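From the Supply Shelf: A Cup for Every Table

Hello again, neighbors, and thank you to everyone who stopped me in the hallway after the last newsletter to talk about staplers. I had no idea there were so many feelings about staplers in this building! This month I want to talk about something smaller, and that's the pens, or more to the point, where the pens live once they leave the supply shelf at Hitside and go out into the wide world.

If you've been here a while you'll remember the big tray. It sat by the front desk, it held every pen and marker we owned, and by the middle of any afternoon it held two dried-up highlighters and a rubber band. Everything else was in somebody's coat pocket or down the side of the couch. Nayeli Escobedo and I finally gave up on it in August and decided that each table would get its own cup, an ordinary white one from the coffee corner, with a few things to write with standing in it. You sit down, you reach over, you have a pen. When you get up again, the pen goes back in the cup (please!).

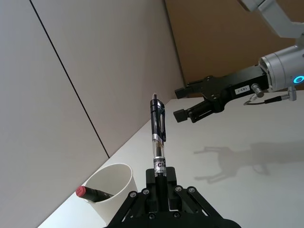

A click pen with a clear lower half, and a red-capped marker in its white cup.

I have a soft spot for a click pen with a see-through barrel, I'll admit it. You can check how much ink is left without scribbling on the back of your hand, and there's no cap to go rolling under the radiator. Abundio Ledesma prefers a stick pen with a cap and has told me so at some length, and he's welcome to bring his own, but the shelf will be stocking click pens from now on. The markers stay, of course, for labels and sign-up sheets and for the people who like to write very large.

Before filling the cups we emptied everything out: the tray, the desk drawers, the box marked "misc" that moved with us from the old place. It came to 147 pens, and Nayeli tried every one of them on the backs of old flyers while I made the tea and kept the tally. A full 52 wouldn't write at all, even after a good long scribble, and those went off to the pen recycling box. We also turned up 31 markers, which was a pleasant surprise after a spring of being told we were out of markers.

I should say a word about the cups themselves, as Kobe Leemans asked why we didn't buy proper desk organizers. We did look! There was a handsome one with a drawer and a slot for envelopes, and for a day or so I was quite in love with it. But it took up a good piece of the table, and people here spread out their papers. A cup is small, it's easy to pass across to the person opposite, and when one gets inky at the bottom we can swap it for a fresh one and think no more of it.

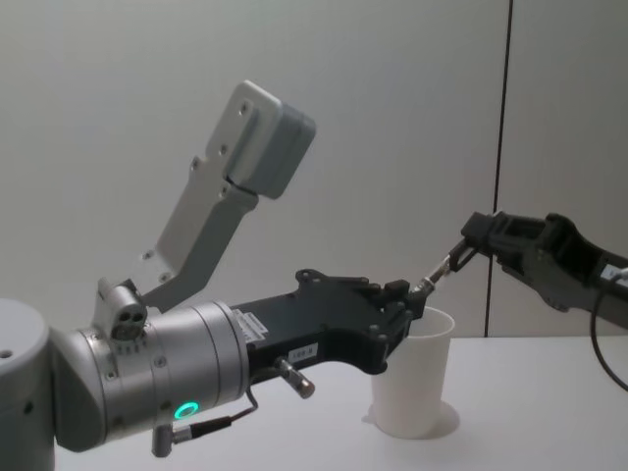
How to keep your cup in good order

Fewer things in the cup is better. A couple of pens and a marker is plenty for a table, and a light cup that's stuffed with tall pens is very ready to tip over the minute someone's sleeve brushes it. If you find yours has turned into a bouquet, bring the extras back to the shelf.

Click the pen closed before you drop it in. I've learned this one through two cardigans and a tablecloth. Markers should have their caps pushed on until they snap, and after that I don't mind if they stand up or lean or lie across the rim, whichever way they land.

Anything that doesn't write should come out of the cup right then. I know how tempting it is to put a dead pen back and take the next one (I've done it myself, more than once), but the next person gets the same dead pen, and so does the one after that. There's a shoebox on the supply shelf with DEAD PENS on the lid.

Set the cup toward the middle of the table when you can.
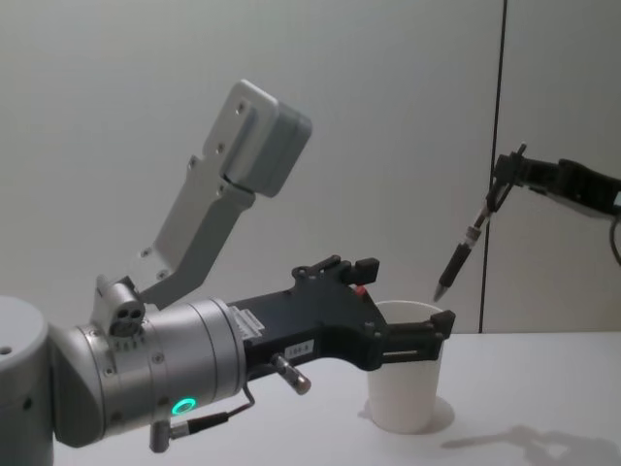 Natalia Tovar has also asked me to mention that the pen cups and the coffee cups now look exactly alike, and that she very nearly poured herself a coffee over a marker one morning. So we're going to put a little band of colored tape on the pen ones as soon as I find the tape, which I believe I put somewhere safe when we did the big sorting. If anybody has a roll of green or yellow at home and could spare a yard or so, leave it in my mailbox and I'll be very grateful.

We have a fresh box of 100 click pens on order to top everything up, and I'll put a note on the shelf when it comes in. Until then, do check your bags and coat pockets. No questions asked, and the front desk usually has cookies after three o'clock.

Yatziri Solís
Supply Shelf, Hitside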